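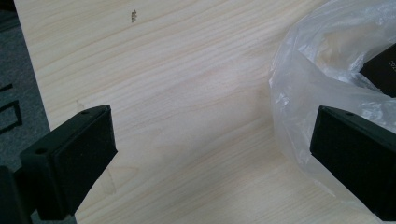 Tegwen Hopkin asked after the last lecture why a patient who drinks 700 mL of water passes it within a few hours, but the same volume of saline stays in the body much longer. The answer is in the two sensors, and we start from it now.

Water balance, part 2 (continues the Clisden handout)

Osmolality sensor
- Located in the hypothalamus. It reacts to a change of 1 to 2 percent.
- Pure water lowers plasma osmolality, ADH secretion falls, and the collecting duct becomes almost impermeable to water. Urine is dilute.
- Isotonic saline does not change osmolality, so ADH stays nearly the same.

Volume sensors
- Located in the atria, the carotid sinus and the afferent arteriole. They are less sensitive - a loss of 5 to 10 percent is needed before ADH rises strongly.
- When the loss is large, volume wins over osmolality. Please remember this for the Mendonça case.

Mendonça case
Plasma Na 130 mmol/L, urine osmolality 417 mOsm/kg, vomiting for two days, low blood pressure on standing. The urine is not dilute although plasma Na is low. Explain which sensor is driving ADH, and what you expect for urine Na.

Compare with the second patient (Wesholm sheet), who has plasma Na 161 and very dilute urine. Which test would you do next?

Bring both answers in September.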